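Every February my feed fills up with people telling me to throw out my "old" computer before it turns on me. This year I kept notes. Thread, and yes, it's long.

1/ The pitch is always the same. Your desktop is slow, it's slow due to age, age can't be fixed, here's a link to a new one. I've heard it from a store clerk, a podcast ad and my own brother-in-law, who gets a new laptop the way other people get haircuts.

2/ What set me off was a newsletter called the Usard Letter. Subject line: "Your PC expired and you didn't notice." Expired! Like yogurt. I'd love to see where the date is stamped.

3/ Their big number was that 83 percent of home users "report frustration" with machines older than 3 years. Frustration with what? I'm frustrated with my machine when the bank logs me out. Would a new one fix the bank?

4/ I wrote and asked for the survey. Got a reply from a very polite Yen-ting Lam, who sent me a PDF. The PDF was the newsletter again with a nicer cover.

5/ Asked a second time. How many people were surveyed, and who picked them? Answer: 400, recruited through a banner on a page selling computers. Okay then.

6/ To be fair (I do try), some of the advice is fine. If your system no longer gets security updates, that's a real problem and you should deal with it. It's also a software decision made by a company. Nothing inside the box wore out.

7/ And things do wear out. Fans get noisy. Spinning drives fail. Thermal paste dries up. I'm not claiming anything lasts forever. I'm claiming "it's slow" is a symptom, and these people go from symptom to funeral in one paragraph.

8/ My friend Yee-man Chien ran a repair counter in Emside until she got tired of the rent. I asked what she used to find in "dead" desktops. Her list: dust, a full drive, two antivirus programs fighting each other, and one loose memory stick that had been blamed on Windows for a year.

9/ She also told me I'm too hard on the upgrade crowd, and that some customers hear "it only needs a bigger drive" and feel cheated out of a new computer. I believe her. I don't like it, but I believe her.

10/ Now the other side, which deserves a kick too. The fix-it-forever people. I joined a forum and in one evening was told to reseat everything, repaste everything, replace the power supply "to be safe," and buy a cleaning kit from someone's cousin.

11/ The cleaning kit is called Clisturano. It's a brush and a cloth. It claims to "restore original speed." I asked the seller, original speed of what? He blocked me, so I can't give you a review of the brush.

12/ Hjørdis Skjelbred asked in the replies if I'd measured anything or was I only complaining. Rude and correct. So I timed my own desktop from power button to usable browser, before and after clearing out the startup programs. After was 21 seconds faster. Cost me nothing and most of a cup of coffee.

13/ That's one machine, one person, one stopwatch app. Please don't put it in a newsletter.

14/ If you want something with more to it than my grumbling, there's a home computing zine called Choi that has been going at this subject for a while. They print letters from readers who disagree with them, which I wish more places did.

15/ The piece to look for is the one on swapping parts in older towers. The page I keep going back to: 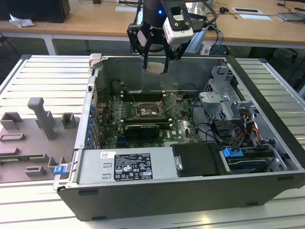
*Choi, no. 21, p. 83*

16/ An office Dell on its side with the panel off and the CPU socket empty. Look at how much of that is separate pieces. The card is in a slot. The memory has its own slots. "The computer is old" is a funny thing to say about a box of parts that can have different birthdays.

17/ I have complaints about the article too. It skips over price. An older processor can be cheap, but if the board only takes chips from one or two generations, you're shopping in a pretty small store. Feng-yi Mak pointed this out and she's right. Check what your board supports before you spend a cent.

18/ It's also breezy about the power bill. Some older desktops do pull more at idle. Whether that adds up to real money depends on how long you leave the thing on and what you pay, and I have yet to see anyone selling a new computer do that math with your numbers in place of theirs.

19/ So what would change my mind? A survey that didn't recruit from a sales page. A before-and-after on the same machine. A seller who says "you don't need this" once in a while.

20/ Yung-ching Yeh wants to know what I'm typing this on. A desktop I bought used. The fan rattles. I've been meaning to look at it since last winter.

21/ Muting the brother-in-law now. Corrections welcome if they come with a source that isn't a banner ad.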